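The first rifle Ineke Dekker ever entered in a match belonged to her uncle, who also supplied the ammunition, the ear protection and a running commentary. She finished last. "There was a man who left at lunch with a toothache," she says, "and he beat me."

She has done better since. Dekker shoots smallbore, prone and three-position, out of a range near the town of Ukia, and for the past six seasons she has coached the juniors there. We met in the clubhouse, where the coffee is strong and the chairs are older than most of her students.

Smallbore has a reputation as the sport's quiet cousin. There is no reloading bench to fuss over and very little recoil to brag about. What there is, she says, is wind. "A .22 at fifty meters gets pushed around like a shopping cart. People come over from centerfire thinking it will be a rest. I let them think so until the second target."
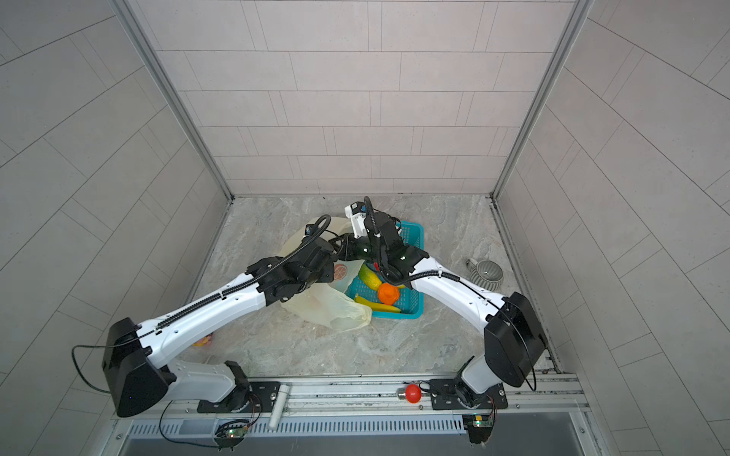
Her own answer to the wind is mostly patience. She picks one condition, waits for it to come back, and holds her fire in between. Her students hate this. They have a clock on the bench and they look at it the way you look at an oven. "I tell them the clock is fine, the clock has no plans to leave. Then they shoot three in a gust and come and ask me what's wrong with the rifle."

Sometimes something is wrong with the rifle. Dekker shoots a Koster she bought secondhand, and it went through four brands of match ammunition before it agreed to group with any of them. She keeps a notebook of lot numbers, with remarks. One lot has the single word "sulks" beside it. When she found a lot the rifle liked, she bought 1480 rounds, which was everything the shop had, and told her husband it was a smaller number.
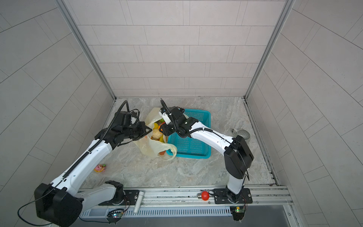 Does a beginner need a rifle of her own?

"Borrow one for the first year," Dekker says. "You don't know how long your arms are yet. I mean that – you don't know what stock length you want until your position stops changing, and it changes every week. Spend the money on a decent mat and a sling that fits."

She is less forgiving about gadgets. A student arrived in April with a Skolico wind meter that talked to his phone, and spent a full relay reading it while the flags in front of him did the same job for free. She let him finish. His score went up on the board with everyone else's.
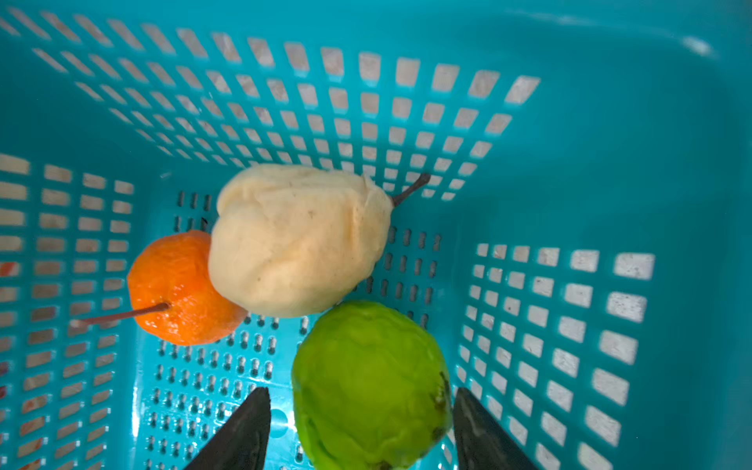

The board matters to her more than she lets on. It still has a 921 on it in faded marker, from a club aggregate years ago, and under that the 979 she shot at the Minside match last season. I asked whether the second number was meant to make a point about the first. "The 921 is mine too," she says. "I was very proud of it. I bought everyone pie."

She dry-fires most evenings in the hallway at home, twenty minutes, aiming at a dot on the closet door. The dog has learned to go around. When I left she was back on the line, lying beside a girl of thirteen who wanted to know if she could shoot now, and Dekker was looking at the flags and saying no, not yet, wait.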